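Home Careers Open calls Projects Contact
Search this site Enter keywords Go

Call for participants: compare two robot controllers on table-clearing tasks

Cernska is looking for people who want to spend some time driving a simulated robot arm and telling us, in plain words, which way of driving it feels better. We have two controllers we like very much, for quite different reasons, and we've been staring at both of them for too long. We need fresh hands!

The first controller is called Geerts. You hold a small grip in one hand, and the arm follows your wrist. The second is called Wasden. It sits on the desk, you push and twist a knob, and the arm moves at a speed that depends on how hard you push. Geerts feels quick from the first minute. Wasden feels slow at first and then, for some people, suddenly very precise. Which people, and on which tasks, is what we'd love to find out.

All of this happens in Wasteo, our simulator. There's no hardware to break, so go ahead and crash the arm into the table as often as you like (we certainly do). Wasteo has a set of furnished rooms, and in each one you get a set of pick-and-place jobs: move a bowl, line up a fork, take a plate off the table without knocking over the thing standing next to it. Flat objects are hard. Thin ones are harder, and getting a gripper under a utensil that is lying flat on a tabletop is still the job that makes people lean toward the screen and hold their breath.

What a session looks like

A session lasts 90 minutes with a break in the middle. You start with a practice room where nothing is recorded. Then you do a block of tasks with one controller, fill in a short form, take your break, and do a matching block with the other. Half of the participants begin with Geerts and half with Wasden. After each block we ask you to talk to us for a few minutes about what annoyed you. Please be frank – the most useful note we have so far just reads "my thumb hates this."

You'll also try both of our gripper models, a two-finger one with flat pads and a three-finger one that closes toward the center. They are swapped between tasks, and you'll be told which one you have. The controller buttons stay the same for both.

Each room opens with a still view before the arm comes in, so you can look over the layout and think about the order you want to work in. The dining room is the one most people meet first, with the cutlery spread out on a white table and the vase standing among the dishes.

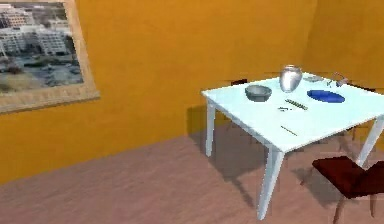 One tester from the pilot round wrote back that the still view changed the whole task: I stopped grabbing whatever was closest and began with the awkward pieces, while my hand was still rested. With Wasden I could creep up on a thin handle and stop right where I wanted. With Geerts I kept overshooting, but I'd cleared the easy things in half the time, so I honestly can't tell you which one I'd keep.

Comments like that are why we're running a bigger round. The pilot gave us timing data that leaned one way and written remarks that leaned the other, and we don't want to pick a controller on timing alone. We'd like to hear from around 200 people this time, with as wide a mix of hands, ages and habits as we can get.

Who can take part

Anyone over 18 who can sit at a desk and use at least one hand comfortably. You don't need a technical background. Gamers are welcome, and so are people who have never held a game controller in their lives – we have far too few of those. Left-handed people, please do sign up! Geerts comes in a left-hand version now and it has barely been tested. Glasses are fine. You'll be looking at an ordinary monitor, with no headset involved.

If you've worked with real arms or grippers, tell us when you write. We keep a separate group for experienced operators and give them a longer task list, including a few rooms where the camera view is fixed at an unhelpful angle on purpose. That group also gets to change the speed settings, and we'd like a record of what you change and why.

We can't take anyone who joined the pilot round, sorry. You know the rooms too well by now.

What you get

We pay for your time at the end of the session, including the break, whether or not you finish all the tasks. Travel by bus or train is paid back if you bring the ticket. There's coffee, tea and fruit. Once the round is closed, we'll send you your own results next to the group averages, plus the written summary.

What we record

We save the motion of the controller, the motion of the simulated arm, what was on the screen and your answers on the forms. If you agree, we also record your voice during the two short talks. We do not film you. Your name is kept apart from your data, and you can ask us to delete everything up to the day the summary goes out.

You can stop at any point. Some people find that the moving view makes them a little queasy, and if that's you, say so right away and we'll end the session there. You still get paid.

Times and place

Sessions run through March at the Cernska lab, second floor, use the side entrance by the bike racks. Start times are 10 a.m., 1 p.m. and 5 p.m. We run 5 desks side by side, so you're welcome to come with a friend, although we'll ask you not to compare notes until you've both finished. The elevator is working and the lab is step-free from there on.

How to sign up

Use the form under Open calls and choose "Controller comparison." Tell us which hand you prefer, which start times suit you, and whether you have used a robot arm before, real or simulated. A couple of lines is plenty. We answer every message, usually within two working days, and we'll send you directions along with the consent form so you can read it at home.

If the form gives you trouble, write to us through the Contact page and put "Wasteo rooms" in the subject line. Please arrive 10 minutes early for your session so we can adjust the chair and monitor to fit you.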